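26/04/2020

The Drada account was reviewed today with Ms. Samira Qaisi and Mr. Georges Harb. The spring e-mail campaign will continue for another 14 days, after which the mailing list will be divided by customer interest. At present every subscriber receives the same message, and the open rate has fallen since January.

Mr. Harb presented two versions of the subject line. The shorter one was approved. Each version will go to 200 addresses before the full mailing is released — Ms. Qaisi will sign off on the result.

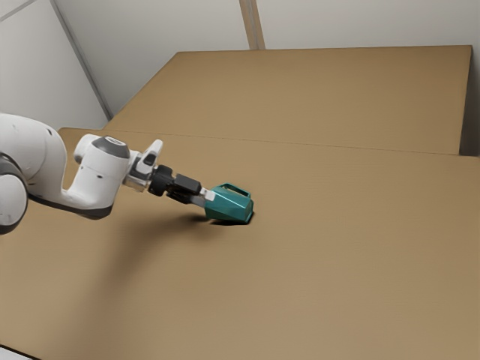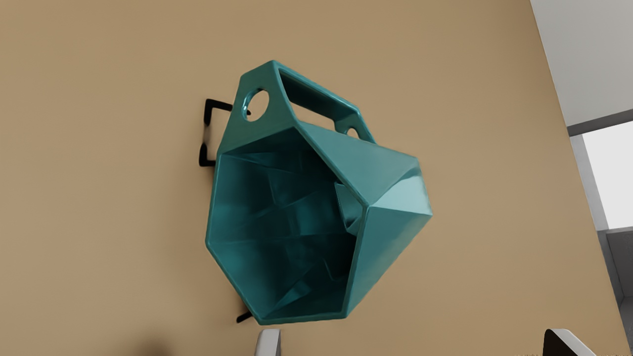
*Page last changed by R. Rawashdeh, 26 April, after the evening call*

Mr. Jihad Awwad asked that the sign-up form be made simpler. It now contains six fields, and he considers name and e-mail address sufficient. The office agrees in principle. The telephone field must stay until Carretero confirms that its sales staff no longer call new contacts.

The paid search budget for Plundavard was left unchanged. Mr. Octavian Husar questioned the choice of keywords, several of which bring visitors who leave the site at once. He will prepare a list of terms to be removed. I have asked him to include the misspelled forms of the company name, as these were missed in the last review.

Replies to customer comments are to be posted within 24 hours. This rule was already in force but has not been followed on the Sudatard page. I wrote to the team this evening to restate it — the wording was kept polite.

Still open: the unsubscribe notice, which legal has not returned, and the invoice for the January banner work.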